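Can a Robot Clear the Table Yet?
By Borghild Strand

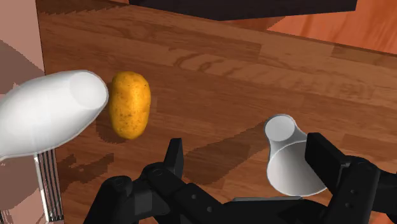

Suppose someone asks you to tidy up after lunch. You pick up the cups, you put the leftover potato in a bowl, and you're off to play before you've even thought about it. Your hands are wonderfully clever, you know!

A robot has to work much harder. First it must find each thing and decide what it is. A cup standing up looks like one shape, and a cup lying on its side looks like quite another, but both of them are still cups. Then it has to choose where to squeeze. A cup is smooth and slippery, and a potato is bumpy, and no two potatoes are ever quite the same (have a look in your kitchen and see).

Many robots learn this by practicing inside a computer, in a make-believe kitchen where nothing can break. A robot at our Tirnalbridge workshop, which the children named Kukunside, practiced picking up cups 500 times that way. Then, in March, we gave it 100 tries with real ones, and it managed 40. Oh, the clattering!

So can robots do the chores? A few of them, slowly, and usually with a grown-up close by. Machines in shops and factories do better when every box is the same size and comes to the same spot. Kitchens are messier, so for now you'll still have to clear your own plate.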